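Spent the last month listening to a full-cast audio version of an old Gothic novel on my commute and I have some thoughts. Not all of them kind. A thread.

The book is The Lighthouse at Virnemgate. Dead narrator, wet stairs, a locked lamp room, a brother who may or may not have drowned. In print it runs to 520 pages, and 60 of those are weather.

The audio drama is four hours. You can do the math on what happened to the weather.

I assumed I'd be glad. I have skipped those 60 pages every time I've read it, including the time I told a book club I hadn't.

I was not glad. Without the fog chapters the brother is dead by the time I've found a parking spot. There's no dread. Dread needs a good long paragraph about damp.

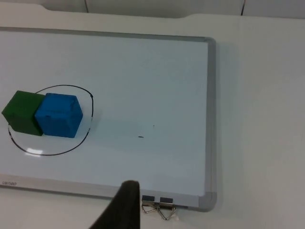 Anyway, the cast. Jonas Plattner plays the keeper and he is very, very good. He does a thing with the word "downstairs" that made me turn the heat up in the car.

Birger Lie plays the brother, the doctor, the doctor's father and a man selling eels. I believe he was paid once.

To be fair to him, the eel man is the best performance in the whole thing. I would listen to four hours of the eel man.

They've moved the story to the present day, as is now required by law. The lighthouse is a data center. The lamp is a server light. The ghost leaves voicemails.

I wanted to hate the voicemails. The third one got me while I was holding a bagel and I had to sit down on a wall.

What doesn't work is the letters. The novel is half letters, and the adapter has turned every one of them into a phone call. People in phone calls say "wait, slow down." People in this say it constantly. I began to feel it was addressed to me.

Also, nobody in a Gothic story should have a phone that works. Give the man one bar. Give him a cracked screen. He gets perfect reception from inside a sealed vault, and then we're supposed to worry about him. 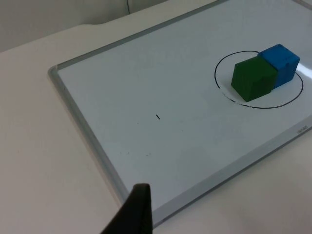
Sound design, though – superb. There's a scene on the iron stairs with just footsteps and one extra footstep. No music. I replayed it twice and then regretted it, since I live alone and have stairs.

Less superb: the theme tune. It's a cello having second thoughts. It plays between every chapter, and there are a lot of chapters.

People keep asking (two people asked) whether they should read the book first. Yes. The drama gives away who was in the lamp room in the opening five minutes, in a sort of trailer for itself. I don't know who that's for.

If you do read it, get the Lokovlow paperback. The Kan edition has an introduction that tells you the ending on its first page, and the type is the size of a sneeze.

My copy is the Lokovlow and the spine gave out in January. I now own it in three parts, like a Victorian.

Someone in the replies says there's an older radio version, two voices and a wind machine, with all the fog left in. If anyone has a recording I will trade you 1000 hours of goodwill and a very nice casserole.

Final score: Plattner, yes. Stairs, yes. Eel man, promote him. Cello, please go home.

Next up is Reltis, by the same adapter. It's a vampire novel and I'm told the castle is now a coworking space. I have already downloaded it. I start tomorrow at 7 a.m., in traffic.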